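I got to Udinbridge a little after nine in the morning with a bad coffee and a list of questions, most of which I never asked. Tegwen Pumphrey had already started without me. She runs the trials for Cleruvow, the small outfit that's been renting out a five-fingered robot hand called the Bowen (hand, wrist camera, mounting plate and a year of software, all in one big gray case), and she talks the way some people drive, fast and with a lot of looking over her shoulder.

"You're just in time for laundry," she said. "Everybody wants to see it pick up a cup. Cups are boring! I've seen so many cups."

I'd asked to come because a reader wrote to me in January wanting to know if these rental hands were any good for a small workshop or a care home, or whether you'd end up with a very expensive paperweight. Fair question. I rent tools all the time and I've been burned before (there was a tile saw, I won't go into it). So I wanted to hear from the person selling the thing and also from somebody who'd been paying for it.

The somebody was Sawsan Ghanem, who has a clothing repair business called Zaso and has had a Bowen on her bench for 5 months. She'd driven over for the morning and she wasn't shy.

"The first two weeks I wanted to send it back," she told me, with Tegwen sitting right there. "The manual is 200 pages and the part I needed was on the last one. It's the part about how to tell it to let go."

Tegwen put her head in her hands. "We moved that. It's near the front now."

"It's near the front now," Sawsan agreed. "After I called you."

I asked what she uses it for, and she said sorting mostly. People bring in bags of stuff for mending, sweatshirts and kids' clothes and the occasional coat, and the hand lifts pieces out of the bag one at a time and lays them where she can look them over. She doesn't let it near a needle. She doesn't let it near anything with sequins either, after an afternoon she described to me at some length.

Soft things are the whole argument for having fingers, according to Tegwen. A two-jaw gripper is cheaper and stronger and if you're moving boxes you should get one of those and stop reading (her words, and I thought it was decent of her to say it with a journalist in the room). Cloth is different. It doesn't have a shape until you pick it up, and then it has a new one every second.

"A box will tell you where its edges are," she said. "A sweatshirt just lies there being a blob. So you bring the thumb in under a fold, and you want the fingers to come down on the other side, and you want to do it gently enough that you don't shove the whole lot along the bench. People do that without thinking. I've spent years of my life on it." 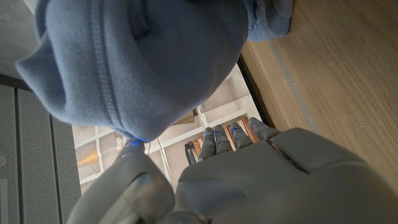 I wanted to know how much of that it does by itself and how much is a person steering. The answer is that it depends on what you've paid for. The basic rental gives you a glove, so you wear it and the hand copies you, and you can record what you did and play it back. The pricier plan adds what Cleruvow calls assisted grasping, where you point it at something and it works out an approach and waits for you to say yes. Sawsan started on the basic one and moved up after 2 months.

"The glove is fun for a day," she said. "Then your arm hurts. I have work to do, I can't stand there being a puppet master."

And does the assisted version get it right? She wobbled her hand at me. Heavy fleece, yes, nearly every time, she said, the thicker the better. T-shirts are so-so. Anything slippery, forget it. Linings are a nightmare, and so is anything the same color as the bench underneath, so she's gotten into the habit of putting down a mat with lines on it, which Tegwen recommends to everyone and which I'd probably have ignored if it had been in a brochure.

Tegwen didn't argue with any of this. She said slippery fabric is the complaint she hears most, and that there's a set of grippier fingertip covers coming, and when I asked when, she said "soon" and then laughed at her own answer. I pushed a bit. She said she'd rather tell me soon than give me a month and have me print it. So, soon!

We got onto money, because you have to. The basic plan is $648 a month with a three-month minimum, and the assisted one is more, quoted per customer, which I don't love. I told Tegwen I don't love it. She said the price depends on how much setup help people want and she'd sooner have that conversation up front. Sawsan said her quote had been fair but that she'd have liked to see it written on a page somewhere before she picked up the phone, and I'm with her on that one.

Repairs are included, apart from what the contract calls misuse. I asked for an example of misuse. "Somebody used it to hold a paint roller," Tegwen said. "Upside down. The paint went where paint goes."

I had a go with the glove myself before lunch. It's lighter than I expected and there's a tiny lag, just enough that you catch yourself waiting for it. I dropped a dish towel three times and got it on the fourth, and I was so pleased that I held onto it far too long and had to be asked to put it down (and yes, I had to be shown how to let go, page or no page).

Would Sawsan keep hers? She thought about it for longer than Tegwen probably liked.

"Through the winter, yes," she said. "Winter is all sweatshirts and coats, it's good at those. Ask me again when people start bringing in summer dresses."

If you're thinking of trying one, Cleruvow does half-day sessions at the Udinbridge workshop and you can bring your own stuff for it to pick up, and both of them told me separately that you should. Bring the awkward things. Sawsan took a silk scarf to hers, and she says she should have listened to what the scarf was telling her.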